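Informe de seguimiento a la Fundación Ellwood
Proyecto Punon: juego de recogida y clasificación para aulas de infantil
Mayo de 2022

1. Estado general

El proyecto sigue dentro del calendario aprobado. En abril cerramos la selección de piezas y empezamos el montaje de los lotes. De los 144 lotes comprometidos en la solicitud, 100 están completos y guardados en el almacén de Parri. Los 44 restantes dependen de una entrega de cestas que el proveedor, Bukness, ha retrasado dos veces. Tenemos confirmación por escrito de la nueva fecha y no prevemos pedir prórroga.

2. Contenido de los lotes

En la solicitud inicial figuraban bandejas de plástico apilables. Se cambiaron por cestas de mimbre después de la primera ronda de pruebas en aula, en la que las bandejas resbalaban sobre la mesa cuando un niño dejaba caer una pieza dentro. La cesta pesa algo más y no se apila tan bien, pero se queda en su sitio. El cambio se comunicó a la Fundación en su momento y no alteró el presupuesto total, porque se compensó con la partida de embalaje.

También se redujo la variedad de formas. Habíamos previsto cilindros y prismas, y las maestras pidieron empezar con menos. El lote básico lleva cubos y bolas; las demás formas pasan al lote de ampliación, que se presentará en otra convocatoria si hay interés.

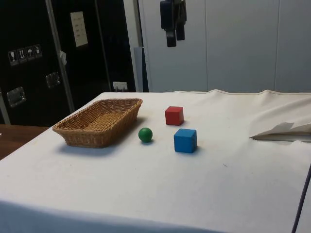
La actividad de inicio no ha cambiado respecto a la ficha que enviamos con la solicitud: recoger las piezas de la mesa y dejarlas en la cesta, primero sin consigna y después por color o por forma. Se prepara con muy poco material. Bastan un cubo rojo, un cubo azul y una bola verde sobre un mantel blanco, con la cesta vacía al lado. Con tres piezas la maestra puede pedir «los cubos» o «la verde» y comprobar enseguida si la consigna se ha entendido. La bola es más pequeña que los cubos y en la guía se recomienda dejarla cerca del borde de la cesta al principio. El resto de las piezas se añade a partir de la segunda sesión.

El mantel no estaba presupuestado. Lo añadimos porque los colores se distinguen mejor sobre blanco y porque amortigua el ruido, que era la queja más repetida. La tela es gruesa y se mancha con facilidad, de modo que en la guía hemos incluido instrucciones de lavado. Estudiamos un tono crudo para la siguiente compra.

3. Pruebas en aula

Han participado 15 aulas y unos 340 niños. Las observaciones se recogieron en una hoja de una sola cara que rellenaba la maestra al terminar. Los puntos que más aparecen son los siguientes:

La consigna por color funciona desde el primer día en casi todas las aulas. La consigna por forma necesita más sesiones.
La bola rueda y se cae de la mesa. Varias aulas han resuelto esto trabajando en el suelo.
Las sesiones duran menos de lo previsto. Habíamos calculado veinte minutos y la mayoría se queda en doce.
Dos aulas devolvieron cestas con mimbre suelto en el borde. Se han sustituido y ahora se revisa el borde de cada cesta antes de cerrar el lote.

4. Gasto

La partida de materiales está ejecutada casi por completo, a falta de la última factura de Bukness. En la de transporte hay un pequeño remanente que proponemos destinar a piezas de repuesto, sobre todo bolas, que son las que más se pierden. Necesitamos el visto bueno de la Fundación antes de hacer el pedido.

5. Próximos pasos

Recepción y revisión de las cestas pendientes.
Montaje de los últimos 44 lotes.
Corrección de la guía, con la duración ajustada y un apartado sobre el trabajo en el suelo.
Envío a los centros y firma de los recibos de entrega, que adjuntaremos al informe final junto con las facturas.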